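Skarklow and the stop that wasn't

Posted Tuesday, December 22, 2020

I have been putting off writing this up since the weekend, partly because I was annoyed and partly because I wanted to reread the incident notes with a cooler head. I've now reread them. I am still annoyed.

Quick recap for anyone who doesn't follow the blog. Since May I've been helping a small outfit called Ladolcombe try to get an arm to work on old desktop PCs. Side panel off, case on its side, arm comes down from above, moves memory in and out, deals with the socket lever, that sort of thing. The sales pitch in this corner of the world is that mountains of office computers get shredded when they could be stripped for parts or fixed, and a robot could do it cheaply. Maybe. I have my doubts about "cheaply" and I've written about them before.

The software that tells the arm when it's touching something it shouldn't is Skarklow. We didn't write it. It came recommended, it has a nice website, and the nice website says it does "contact-aware stopping." You set a force limit, it watches the joints, and when the push goes over your number the arm halts and holds. Or so I believed.

What happened last Thursday is that the arm pushed down on a motherboard, went past the limit, and did not halt. It slowed down. It kept going, slower, for 17 seconds, until Tarek Aoun hit the red button. The board was bowed enough by then that you could see it from across the room, and it has not booted since. That's one dead Dell board, which nobody is going to hold a funeral for. But think about that number. Seventeen seconds is a very long time to lean on something you have decided you shouldn't be leaning on.

The log makes it worse. Skarklow flagged the contact 198 times. It knew. Every one of those lines says the limit was exceeded, and every one is marked "handled." I have spent a fair amount of my life reading logs and I don't think I've seen a less useful word in one.

So the question is what "handled" means. I went through the manual twice. There is a setting called response mode, and there are 3 of them: hold, retreat, and comply. We had picked hold. Hold does what you'd think. Except that if you also have a task running that uses a guarded descent (ours does, because you can't find a memory slot without one), then the task gets to override the response mode, and the override it asks for is comply. Comply means go softer and carry on. This is described in a footnote to a table in an appendix. The main page on stopping doesn't mention it at all.

I wanted to see it with my own eyes before I accused anybody, so we set up another tower on the platform and ran it again with the speed turned way down and a hand on the button the entire time. First over the processor, with the lever up, since the guarded descent there is shorter and I figured it would be the gentler test.
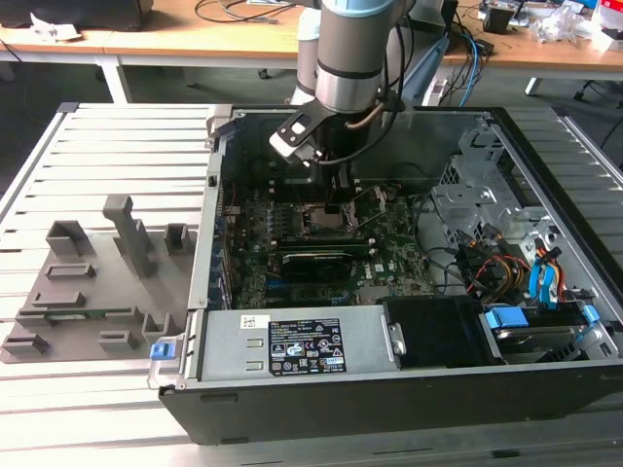 Tarek thinks I'm being unfair to Skarklow. His view is that we asked for a guarded descent and got one, that the footnote is a footnote but it does exist, and that any team that puts an arm over a circuit board without reading the appendices has to own some of what follows. He also said the force limit was set too high to begin with, and that if we'd put it where he wanted it back in the fall, the board would have survived the slow push too.

He's right about the limit. I set it, I set it high because the arm kept stopping on nothing, and I meant to come back and lower it. I didn't. So put that on my side of the ledger.

I don't buy the rest. A limit is a limit. If I tell a machine to stop at a number, I don't want it consulting some other part of itself about whether stopping is convenient just now. And I certainly don't want the choice I made on the settings page to be quietly swapped while the settings page goes on showing my choice. We checked this. During the override the screen still says hold. It says it in green.

Anyway, the retest. We put a block of foam under the gripper for the actual pushes, no more boards sacrificed. With the guarded descent on and the mode set to hold, it went through the limit and kept pressing on every single try. With the guarded descent off, it stopped dead on every single try. You could not ask for a cleaner result. I'd almost have preferred something murky, because then I could have blamed a loose cable.

We also tried it over the memory slots, where the original accident happened. The approach matters more there. The slots are long and stiff, and if the gripper comes down a little off to one side, it rides on the plastic and all the push goes into the board underneath. A person feels that right away and backs off. You don't even think about it. The arm has to be told, and the thing whose job it is to tell it was busy marking lines as handled.
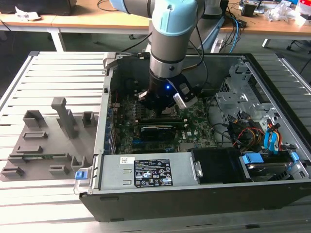 Retest at the memory slots, slow speed.

I wrote to the Skarklow people on Friday with the log, the footnote, and our settings. The answer came back faster than I expected, which I'll give them. It was polite. It said the behavior is "as designed," that comply mode is considered a safe response because the arm goes soft, and that customers with delicate parts should put their own check above it. It suggested a product called Fasergate, which sits between the controller and the power and cuts the motors if it doesn't like what it sees. Fasergate is made by friends of theirs, as far as I can tell. It costs more than the arm's gripper did.

I don't know. Maybe Fasergate is great. But I'm being told to buy a second stop because the first stop is more of a suggestion, and I'd like someone over there to notice how that sounds.

And before anyone writes in: yes, I know none of this is the safety system in the legal sense. The red button is the safety system, and the button worked fine. Nobody was hurt or close to it. Tarek was standing well back. But people lean on these softer layers all the time, whatever the paperwork says. You see "contact-aware stopping" and you start reaching in to straighten a part while the arm is parked above it. I have done that. I'd bet most people who have worked next to one of these for more than a month have done that. Soft and slow for 17 seconds is bad for a motherboard and I don't care to find out what it does to a wrist against a steel drive cage.

What we've changed so far:

The force limit is down to where Tarek wanted it. Yes, it stops on nothing again. We're living with it.

The guarded descent is gone from all the tasks. We've replaced it with short steps down with a full stop between each one, which is slow and ugly to watch. The memory job now takes 3 times as long as it did. There goes some more of "cheaply."

Hands stay out of the case unless the button is in. No straightening things. I put this in writing mostly for my own benefit.

Somebody suggested moving the whole setup to Akanda, which has its own contact handling and doesn't use Skarklow at all. I looked at their page for it. It says "intelligent stopping." There is no table of modes, no appendix, and no footnote, and I can't decide if that's better or if it only means the footnote is somewhere I can't read it. I've asked them one question, which is what the arm does if a running task disagrees with the limit. No answer yet. I'll post it when I get one.

If you run Skarklow with any kind of guarded move, please go and test yours on a piece of foam before you go home for the holidays. Set it to hold, push it past the limit and watch what it does. Don't go by the screen. And if yours does stop, I'd like to hear which version you're on, because ours is the current one and the release notes for the last two don't say a word about any of this.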